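Brondon project, data collection group
Minutes of the meeting held on 1st January, 10.00, Studport, upstairs room

Present: Aurelia Manole (chair), Stela Voicu (minutes), two operators from the Prilell site by phone.
Apologies: none received.

1. Minutes of the November meeting
Agreed, with one correction. The total under item 3 should read 2524 recorded runs, not 2542.

2. Progress on the peg task
SV reported that 400 runs were added with the purple block at the back of the enclosure and the black bracket to the left. The red peg and the green and brown pieces stay in for every run in this set, so that the system learns to work with other objects nearby.

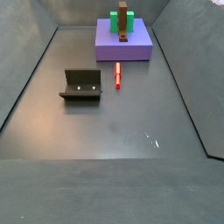 AM asked whether start positions were varied enough. SV said operators had got into the habit of putting things back in the same spot. Agreed that the bracket should be shifted or turned a little between runs, and that the position sheet should be filled in before recording starts. The Prilell operators asked for a shorter sheet. SV to send a new version.

3. Labelling
Runs where the peg is dropped have been deleted at Prilell and kept at Studport. Agreed to keep them at both sites and mark them as failed. Runs stopped by the operator get their own label. AM does not want them mixed in with the drops.

There was a long discussion on when a run begins. Some files start with the arm at rest and others with the fingers already on the peg.
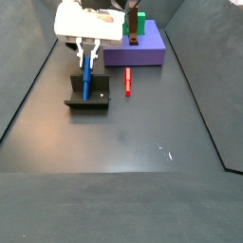
Agreed that a run begins when the arm leaves its rest position and ends when it is back there. Older files will be checked against this and trimmed or left out. SV to do the first 400 and report how long it takes.

4. Training
The Buzatu model will be retrained once 1000 runs have been checked. AM would prefer not to start earlier, as the last attempt had to be repeated. The test positions must be kept out of the training set.

5. Any other business
Scuffs on the enclosure floor: leave as they are for now.
Disk space at Prilell is low. AM to order two drives.

Next meeting: date to be sent round by SV.
The meeting closed at 11.15.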